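4.2 Table-clearing trials with the Salell kit

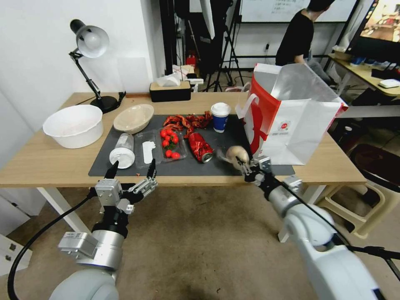 Figure 3. Table-clearing task with the two-arm Salell kit. Mixed items lie on the dark grey mat, with a white basin to one side and a paper bag to the other.

Can the kit be used for sorting mixed items as delivered, without extra programming?
Simple sorting works with the supplied software, but each new type of item has to be taught by hand before the first run.

We bought the kit from Pallton at the list price and set it up from the printed guide. Teaching followed the method in the guide: an operator moved both arms through the task and the software stored each pass. Shadi Salameh recorded 100 passes for the full set of items, and Berenice Nava checked them for dropped or missed objects. Of these, 89 were kept for training.

We then ran 301 trials over August, with the items laid out afresh each time. Rigid items gave little trouble. Thin, crumpled packaging was harder, and the arms often closed on the mat beside it - a fault also noted in the Priltby report on the earlier version. Raising the grip force helped with wrappers but made soft items harder to handle safely, so we left it at the supplied setting.

The arms were stopped for 15 minutes between blocks of trials, as the guide advises. Pallton replaced one faulty cable under warranty. The results for each type of item are given in Table 2, next to those for the Laizer kit.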